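Pickup upkeep at home, quick list

Updated in January, bits added as they come in. Mostly for older trucks that get used. Mine is a Surnell with a bench seat and a dent I'm keeping.

Floor mats
Pull them out, shake, hose the backs too. Dish soap and a stiff brush for rubber. Carpet ones: vacuum first, THEN wet. Dry them hanging, not flat on the driveway. An old duvet cover over the back seat keeps dog hair off and goes straight in the washer. 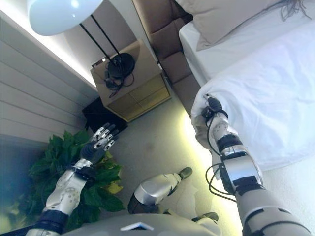
White duvet by the handful, houseplant on the left.

Door seals
Wipe with a damp rag, let dry, thin coat of silicone grease. Not petroleum jelly, it swells some rubber. Do the bottom edge, everyone skips the bottom edge. Sticky door in a freeze is usualy this.

Battery terminals
Negative off first. Baking soda and water, old toothbrush, rinse, dry, negative back on last. Glasses and gloves please. Take your ring off. If the clamp still turns by hand after you tighten it, get a new clamp.

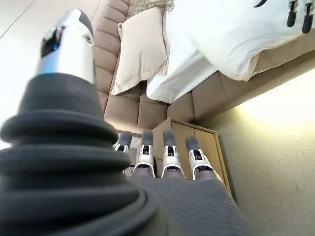

Brijesh Yadav writes that he had a slow start all winter and bought a battery he didn't need. Bad ground strap the whole time. Check where it bolts to the frame, he says, sand to bare metal, bolt it back down tight.

Tailgate
Rattle? Check the striker bolts before you buy anything. Then the rubber bumpers. Mine came from Trumoto, a pair for less than lunch. If one side drops lower than the other look at the cables, one has probably stretched. Replace both.

Bed
Sweep it out before you wash it or the grit just packs into the drain holes. Poke the holes with a zip tie. Drop-in liner: lift it once a year, some 40 minutes with a helper, and touch up any bare spots underneath.

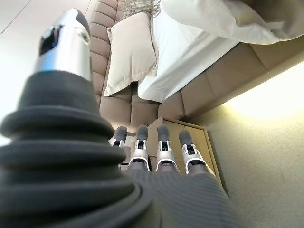 Wheel nuts
Recheck after 25 miles if the wheels have been off. Cold wheels, torque wrench, star pattern. Number's in the owners manual, don't guess and don't use the neighbor's number.

Cloth seats
Trastinine on a white rag, dab, don't scrub. Test under the seat first. Coffee with milk needs two goes. Windows open overnight if it's safe where you park, otherwise a fan on the door sill.

Squeaky leaf springs
Wash the mud out before anything else. Then look at the bushings and the little pads between the leaves.

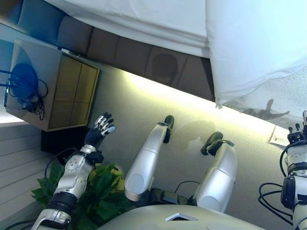 Anyone spraying oil on leaf springs should quit, according to one reader, as it only holds the dirt and the squeak was back inside 2000 miles. New pads fixed it for good. Dry lube if you must.

More when I get to it. Wiper arms next, and the glovebox latch.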